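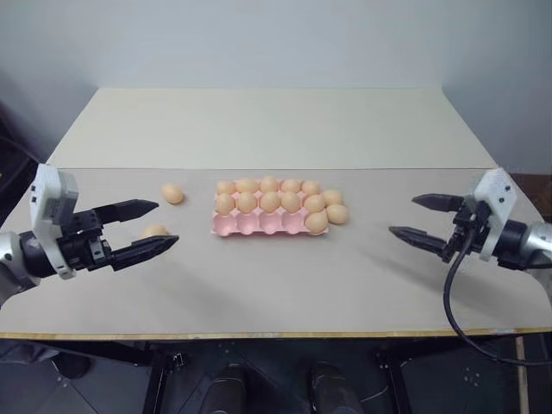
Robot Club – minutes of the Saturday meeting
14 March 2020, upstairs room, Litberg

I took the minutes again, so blame me for anything that's wrong or missing. If you want something changed, tell me before the next meeting and I'll fix it then.

We started late as the downstairs door was locked and the key was at the front desk. Apologies had come in from the two members on the school trip, and from our contact at Manninen, who was meant to bring the spare cable and will now post it.

Last meeting's minutes
Read out and agreed, with one change. I'd written that the January workshop was free and it wasn't, we paid for the room. Corrected in the club copy.

The egg task
This took up most of the morning and I'm not sorry, it's my favourite bit of the whole project! For anyone who has missed a few weeks, the Drastora entry is a two-armed job: eggs that are loose on the table have to end up in the tray, using both arms, with no human hands over the table once the run has begun. We're driving it by hand for now and keeping the recordings for training later.

We had a long talk about which arm does what. I'd been saying that each arm should just take whichever egg is closest, but a few people felt the arms would get in each other's way over the tray, and after watching I have to admit they've got a point. We agreed to try the near-arm rule for one more week, but with only one gripper allowed over the tray at a time. If that's too slow we'll think again.

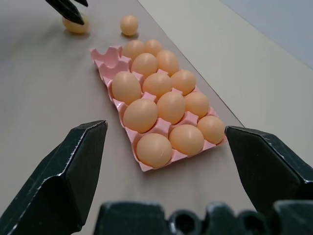
One gripper on a loose egg, the other open at the tray.

Next we got onto how hard to squeeze. The fingers are long and hard with not much give in them, and opinion in the room was split between adding soft pads and leaving the tips as they are. The pads camp (me included) think it would make us braver about closing on the shell. The other camp say pads will hide the egg from the wrist camera, and that scuffed tips grip well enough. We're going to make one pair of pads and try them on the left arm only, so we can compare. Someone asked if the tips could just be sanded instead. Not decided.

There was also a question about whether the order we fill the tray matters. The rules don't say. I'd like us to fill from the back row forwards so the arms don't have to reach over eggs that are already in, and most people seemed happy with that, so I'm writing it down as agreed unless I hear moaning.

Recordings
We have 48 usable runs saved. I'd hoped for more by now, but we did throw out a batch from January where the camera settings had been changed halfway through. Please, please leave the settings alone, and if you do touch them write it on the sheet! File names are to start with the date from now on. The old ones will be renamed by whoever is on the laptop next week.

Money
The Billmont grant has been paid in. We spent 25 pounds on screws, tape and a second power strip, and the receipts are in the tin. Pad material still to be bought. I suggested biscuits should count as equipment and was outvoted.

Drastora entry form
The form is filled in apart from the team name – we've now been through two and both were taken. Suggestions on the whiteboard, nothing rude. We also need a short video of a whole run without cuts, with both arms in view. I'll have a go at the filming next time if somebody else drives.

Any other business
A request to mark the starting place of the tray on the table, so that we all set it down the same way. Agreed, tape to be used, and it should come off cleanly.

The younger group would like a turn on the arms. Yes in principle, on a slow speed and with one of us sitting next to them.

Please coil cables before you go home.

To do before next time
Make one pair of pads for the left arm
Tape marks for the tray
Rename the January files
Chase Manninen for the cable if it hasn't come
Team name!!

Next meeting is same time, same room, and I'll pick up the key on the way in.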